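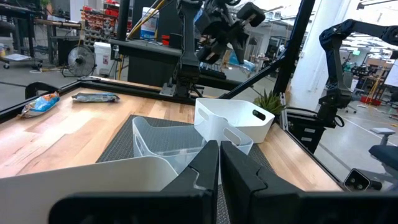 Storage bin (household)

A household storage bin is an open-topped container, usually molded in one piece from plastic, used to hold, sort and carry small goods in kitchens, pantries, closets and workrooms. It is distinguished from a box by the absence of a fixed lid and from a basket by its solid walls. Bins intended for shelf or tabletop use are commonly low and rectangular, with rounded corners and a hand opening at each end.

Construction

Most household bins are made of polypropylene or polyethylene. The material is melted and injected into a steel mold, then cooled and released. Walls are normally given a slight outward slope, called draft, which allows the finished piece to leave the mold and permits empty bins to nest inside one another. Rounded corners spread stress when the bin is loaded and are easier to wipe clean than square ones.

Handles

The simplest handle is an oval or elongated opening cut or molded through the end wall. In some designs the ends rise above the long sides, so that the opening sits higher than the contents and the hand does not press against them. Cutout handles add no width to the bin and do not interfere with nesting. Their main drawback is that small or powdered goods may escape through the opening if the bin is filled above its lower edge.

Color and transparency

Bins are sold in opaque, translucent and clear versions. Translucent plastic, often described as frosted, lets the user judge how full a bin is without taking it down. Opaque white and off-white bins conceal mixed contents and are generally labeled on the front. Clear bins show the most but also show scratches, and repeated washing tends to cloud them.

Use

In the kitchen, bins are widely used for packaged snacks, whose bags slide and collapse when stacked directly on a shelf. Sorting is usually done on a table, where several bins can be set out side by side and filled by type before being returned to storage. A woven mat placed under the bins protects a wooden surface from scuffs and limits sliding.

In her household manual The Ordered Shelf, Birdie Mahmoud recommended that a filled bin weigh no more than 4 pounds if it is to be kept above shoulder height. Ruth Grajales, writing on small pantries, advised leaving two bins empty for goods awaiting a permanent place.

Care

Bins are washed by hand with warm water and mild soap. Abrasive pads dull the surface. Oil residue from food packages is best removed promptly, as it can stain pale plastic.

See also

Basket
Crate
Drawer organizer
Pantry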